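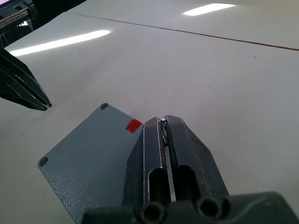

Zullside two-finger gripper kit, slotted fingers

Home > Workshop builds > Arms and grippers > Zullside

In stock. Usually out the door in two working days. Page last updated December 17, 2023

Parallel gripper for small bench arms. Two dark fingers, tapered outside faces, a long rounded slot low down in each. Comes as a kit, you build it. One evening if the arm is already up and running, longer if not.

Same kit we run on the bench at the shared workshop. Ours have had a lot of use and the fingers show it, scuffs and worn patches along the edges. Cosmetic. New ones come out of the bag clean.

Who it's for

People building an arm at home, or a pair of arms on one table. Makerspaces. Anyone who started with printed fingers and got fed up of snapping them. Not for factory use, not for food, not rated for anything.

What you get

Finger pair, left and right (they are handed, check before you bolt up)
Gripper housing, part assembled
Carriage and rail, greased
Screws for the fingers and a few spares
Hex key
Wiring lead, 40 cm
Printed sheet with the build order. Read it first, please

Not included: motor, arm, wrist camera, power supply, base plate. See below for motors that fit.

Motors

Drawn around the Ultum small servo. Drops straight in, no filing. The Wouters one fits too but you need the adaptor ring, sold seperately, and the lead comes out on the other side so plan your cable run. Anything else, measure twice and ask us before ordering. We haven't tried them all.

Fitting notes

Power off. Arm parked somewhere it can't drop.

Housing on to the wrist first, screws finger tight only. Run the carriage end to end by hand. Should be smooth all the way. If it catches, back the screws off and nip them up again in turn, a bit each. Don't force it.

Fingers next. Tapered faces outwards. If they're facing each other you have swapped left and right, very common, easy fix. Thread lock on the finger screws, a tiny dab, or they will work loose on you.

Then set zero with the fingers just apart. We leave a narrow gap and let the software close the last bit. Setting zero with them jammed shut cooks the motor.

Cable last. Leave slack for full wrist travel, tie it once at the housing and once at the elbow.

Two arms on one table

Plenty of you are doing this now so a few notes.

Set the reach limits before you run anything. Both grippers can get to the middle of the table and they will meet there. Ask us how we know. Start slow, hand near the stop button, one arm moving and the other parked. When that's boring, try both.

Pale matt tabletop is good for spotting dark parts but you still get glare off it. Overhead lights leave long white streaks, which can confuse a camera. Move the lamp or move the work. If your top is made of panels, keep the job off the joint where you can.

For practice pieces we like flat metal plate, something with a couple of screw holes and a bit of texture on the finish. Dull grey coated stuff is fine. A small patch of bright red gives the camera something to find. Picking a flat plate off a flat table is harder than it looks so begin with blocks.

Base plates

We now stock the Livevov base plate as an add-on. Drilled to suit most small arms, clamp it or screw it down. Countersunk screws only, pan heads stand proud and the arm rocks. Two plates for a two arm setup, order both together and they post in the one box.

Options

Kit, standard
Kit with Wouters adaptor ring
Finger pair only (spares)
Rubber tip pads, stick on, pack of two

Pads wear out. Get extra.

Care

Wipe the rail down now and then, a drop of light oil. Check finger screws every few sessions. If you're sawing or sanding nearby cover the lot up, dust gets in the carriage and you'll hear it.

Bits people ask

Does it come with software? No. Works with whatever drives your servo.

Can I drill the fingers? You can. No returns after though.

Will the old printed fingers fit? Version 2 housings yes. Older ones, no, the hole spacing changed in May.

Can I collect? Yes, from the workshop, message first so someone is there to let you in.

Returns

Unbuilt kits, any time within the month, you pay postage. Built kits, only if somthing is wrong with it. Send a photo of the fault and your order number and we'll sort it out.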